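January 4, 2018

Glue tests, day 2. The Pekmont batch has finally set, in the sense that a pudding sets. Clamped the Gotwood offcuts overnight and they slid apart by hand this morning, very politely.
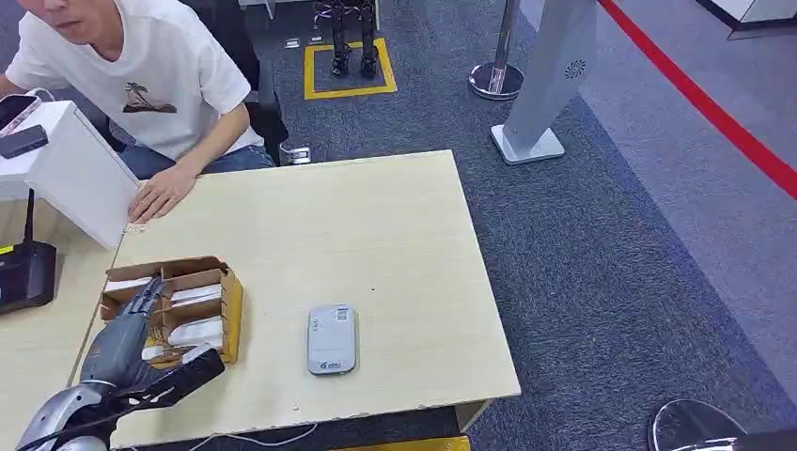 Altik held to 1431 on the pull gauge before the wood gave up, so that one stays. Sanded the rest back to 500 grit and regretted it. Don't go to 2000, whatever the label says. Arumugam order still due in March.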